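Can a Robot Do Your Chores Yet?

Feeding the pet is a job that grown-ups call "easy," mostly when it is somebody else's turn.
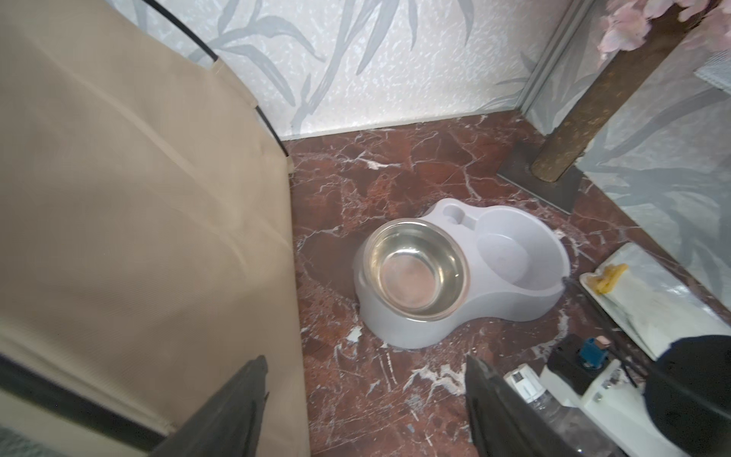
For a robot, it is about as easy as long division in a bouncy castle. Think about filling one bowl. You find the bag, open it, scoop, walk over, tip, and stop tipping before dinner goes all over the floor. You do this while thinking about cartoons. A robot has to think about every bit of it.

First comes seeing. Shiny metal is a nuisance, as a bowl can act like a mirror and show the robot a wobbly picture of the floor. Is that food in there? Is it a hole? You know the answer. The robot may need a moment.

Next comes grabbing. Many robots have only two fingers, and they are usually stiff and flat. Try picking up a bowl with two rulers and you will start to feel sorry for them.

Then there is the pet, who did not agree to hold still.

Nikola Perić builds helper robots at a workshop in Fornport. In March, his robot Dalgleish tried to pour kibble 39 times. It got the food into the bowl 3 times. The rest went to a very happy dog named Kokham, who would like the tests to continue.

So what can machines do already? Some vacuum floors. Some feeders drop out a meal when a timer says so. Factory arms can do the same move all day, as long as nobody shifts the boxes. Each of these machines has one job in a place where few things change. Your house changes every time you take your socks off.

Could a robot do all your chores one day? Perhaps. Until then, the bowl is still your job - and so are the socks.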